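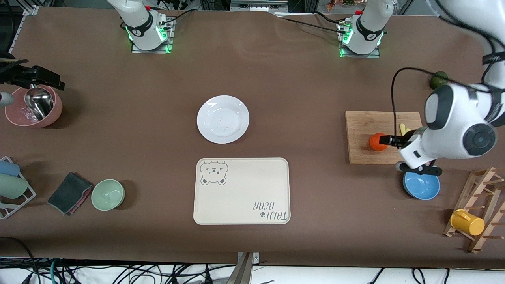

Natance Opens Registration for Summer Cooking Classes in Skondmont

SKONDMONT, 2022-05-10 – Natance, the community cooking school, has opened registration for its summer season. The program has 26 classes and runs through the end of August. Most are held on weekday evenings, with a smaller number on Saturday mornings.

The season covers basic knife work, soups, flatbreads, pickling, and cooking for one or two people. A new series on low-cost family dinners replaces last year's baking course, which will return in the fall. All recipes use ingredients sold at regular grocery stores.

Classes will take place in the school's teaching kitchen on Esfahani Street, next to the public library. The kitchen reopened in March with new sinks, wider aisles, and a second oven. Parking is free after 5 p.m. in the library lot.

Natance was founded as an after-work club and has since taught 3367 students. The school expects nearly 500 people to enroll this summer.

Each class lasts 2 hours. Aprons, knives, and cutting boards are provided. Students should wear closed shoes and bring a container if they want to take food home. Children ages ten and up may attend the Saturday classes with an adult. Anyone with a food allergy should note it on the registration form.

Kitchen supplier Vusa is covering the cost of ingredients for the family dinner series, and places in that series are free for Skondmont residents. Fees for other classes are listed in the printed schedule, available at the school office and at the library front desk.

Registration is open online and in person. Places are filled in the order forms are received. Refunds are available up to one week before a class begins.

Recent News

Teaching kitchen reopens on Esfahani Street
Spring soup supper: thank you to our guests
Fall baking course: dates to be announced
Vusa renews support for family dinner series
Office hours for the summer season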